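fio sobre voltar a escrever carta em papel, porque três pessoas me perguntaram e eu não sei responder curto

comecei no ano passado, depois de achar uma caixa com 48 cartas que troquei com uma prima quando a gente tinha doze anos. li tudo numa tarde. metade é fofoca de escola, a outra metade é a gente reclamando que o correio demorava

aí me inscrevi no Nalamico, que é um clube de correspondência. você preenche uma ficha, eles mandam um endereço e pronto, se vira! minha primeira correspondente mora em Faltosdale e escreve com uma letra tão miúda que eu leio perto da janela

a primeira carta eu reescrevi umas cinco vezes. travava no "tudo bem?" — que pergunta esquisita pra fazer a alguém que só vai responder daqui a semanas

o que me destravou foi começar pelo meio. tipo "hoje queimei o arroz e lembrei do que você falou da sua avó". sem cabeçalho bonito, sem pedir desculpa pela demora (todo mundo demora) 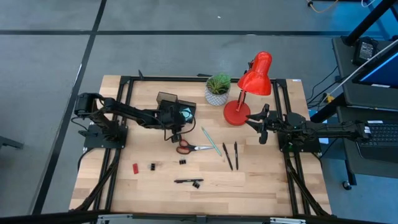
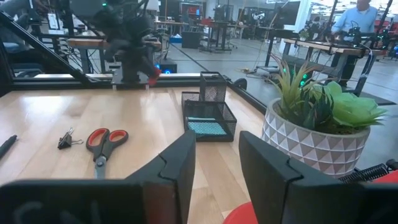

tesoura, caneta e clipe, o básico do básico

papel: uso o bloco da Hakala, de 50 folhas, sem pauta. minha linha vai subindo pro lado direito e eu já desisti de corrigir. tentei o da Gilel também, mas a tinta passa pro verso e eu gosto de escrever dos dois lados

ah, e numerem as páginas!! mandei uma carta de seis páginas fora de ordem e a resposta veio com "adorei o final, pena que estava no começo"

sobre o tempo: a mais rápida chegou em oito dias. a mais lenta levou 41 e veio com o envelope todo amassado, mas inteira. eu anoto a data de envio na agenda, senão esqueço e fico achando que fui ignorada

pra quem perguntou se dá pra misturar com mensagem no celular: dá, mas eu e ela combinamos que não. notícia urgente não tem, então espera

uma coisa que eu faço é guardar assunto. vi um cachorro de capa de chuva na padaria? anoto num papelzinho e vai pro envelope junto com a carta, às vezes sem explicação nenhuma

em setembro o Nalamico abre inscrição de novo. se alguém daqui entrar, me conta quem pegou — e agora vou lá terminar a minha, que parei no meio da história da infiltração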